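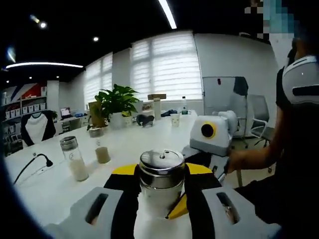 A metal-lidded shaker between the gripper's fingers, at the long table.

Questions people keep asking me about the automation project

I run the break bar and the sample table at Jeltness, and I'm the one who said yes when Trelluvo wanted to automate part of it. I get stopped in the hallway a lot, so I'm putting my answers on one page. Last updated 6 October 2023.

Are you losing your job?
No. I asked that myself before I asked anything else, and I got it in writing. My hours are the same through December, and then we all sit down and look at it again. If that changes I'll change this page.

So what does the automation do?
Picking up, carrying and putting down, mostly. Shakers, jars, bottles, the stuff I've been lifting all day for years. The recipes are still mine, and so is the tasting (I'd fight anybody for the tasting).

Who teaches it?
We do! A person takes the hand-held gripper and does the job with it, over and over, and the recordings go to the Trelluvo people. We're aiming for 4,000 recordings across both sites. I had 292 to my name at last check and I'm pretty proud of that.

Is it hard to use?
The first morning, yes. You want to grab things with your own fingers, and you have to slow way down. Shakers with smooth sides took me longest. Squeeze before you lift, and don't twist your wrist to see better, move your feet.

Do I have to take part?
Nope. Sign-up is on the shared calendar and you can drop out whenever you like. Your supervisor can't count it for or against you. Sessions are 70 minutes with a break in the middle, and they're paid at your normal rate.

Are faces recorded?
Faces get blurred before anyone outside the building sees anything. If you walk past and would like a clip deleted, tell me what time it was and I'll pass it on.

What's changed for you so far?
My shoulders hurt less at night, for one. I also spend more time at a screen labeling clips, and I don't love that part. The folks at the Yaman counter like the labeling better than I do, so we've been swapping.

Will Prondville get this too?
They've asked. There's a $500 budget for a trial table over there, and that won't go far, so my guess is next year.

Can I still come get a drink?
Of course. Use the far end of the counter during sessions, and please put the jars back with their lids on.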